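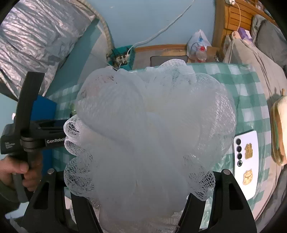 HAND-HELD GRIPPER SAFETY CHECK, WITH COMMENTS
Site: Ulumitz home sessions
Checklist version: Jaber 22
Date of check: Sun 10 December
Reason for check: mesh snag fault, follow-up
Result: PASS with two open items

Background

On session 115 a strand of netting from a mesh bath sponge worked its way behind the pin at the top of a finger plate. The operator squeezed again to free it, the strand pulled tight, and the finger stopped short of closing. No one was hurt. The finger came back with a bent crosspiece and we lost the rest of that afternoon. I love soft items, they teach us more about these fingers than any block or cup ever will, but netting is a special case and it now has its own section.

Section A. Fingers and pins

A1. Both silver pins seated, no wobble when pressed with a thumbnail. OK.
Comment: Nice and tight on both sides. The new seating is a big step up from what we had in February.

A2. Cutouts in the outer plates clear of thread, hair and lint. OK after cleaning.
Comment: Found two short white threads in the left plate. Came out with tweezers. Please look through the opening against a bright wall, you will spot things you'd miss looking straight down.

A3. Crosspieces straight, no rubbing. OK.
Comment: Replacement part fitted and it moves beautifully.

A4. Fingers open fully when the handle is released, ten tries. OK.

A5. Edges of outer plates smooth to the touch. OPEN.
Comment: Slight burr low on the right plate. You can feel it with a fingertip but not see it. A burr that size is plenty to catch a net. Dallik to dress the edge and return.

Section B. Handle and arm

B1. Grip secure, no play at the joint. OK.
B2. Operator's sleeve clear of moving parts. OK with comment.
Comment: Long sleeves are fine as long as they stop at the wrist. Loose cuffs get rolled or taped. This goes for the second operator too!
B3. Lettering and labels readable. OK on the arm. Housing label to be checked up close under a lamp.
B4. Two grippers at one table: operators agree out loud who moves first. OK.
Comment: Tried this with both units over the same item and it felt natural within a few minutes. Great improvement.

Section C. Table and surroundings

C1. Table cover flat and not sliding. OK with comment.
Comment: Clear covers over checked cloth wrinkle and shine. Smooth it by hand before starting, and again whenever a finger has dragged across it.
C2. Phones and other personal things away from the working area. Reminder given.
Comment: A phone lying face down next to the item is easy to forget, and a finger plate will scratch it. Put it on the bed or in a bag.
C3. Power strips and cords off the walking path. OK.
Comment: Keeping a strip in a basket is tidy but don't put a lid or clothes on top. Look along the wall as well, hanging cords count.
C4. Plastic bags and boxes on the floor kept away from feet. OK.

Section D. Netting and other open weave (NEW)

D1. Turn the item over and look for broken threads before the first grasp. Trim them.
D2. Approach so the thick, gathered middle meets the inner bars. Stay off the thin loops at the sides.
D3. Watch for a flap hanging over a finger. If one does, open, back out the way you came, and start over.
D4. If the finger stops short: DO NOT squeeze again. Release, set the unit down, lift the netting off the pin by hand.
D5. After 30 grasps, stop and repeat A2.
Comment: D4 is the one that would have saved us the crosspiece. I tried the whole section on the bench with a snag made on purpose, and the strand lifted off in seconds. So simple!

Section E. Record keeping

E1. Snags logged even when nothing breaks. OPEN.
Comment: The Prurix log has no box for "snag, cleared by hand." Use the free text line until it does, and write which finger. More small reports please, they are the best thing we get.
E2. Grasp counter noted: 1760 at time of check.
E3. Old crosspiece bagged and kept for comparison. Done.

Open items: A5 (burr, right plate), E1 (log entry type).
Unit may be used on solid items. No mesh items until A5 is closed and signed.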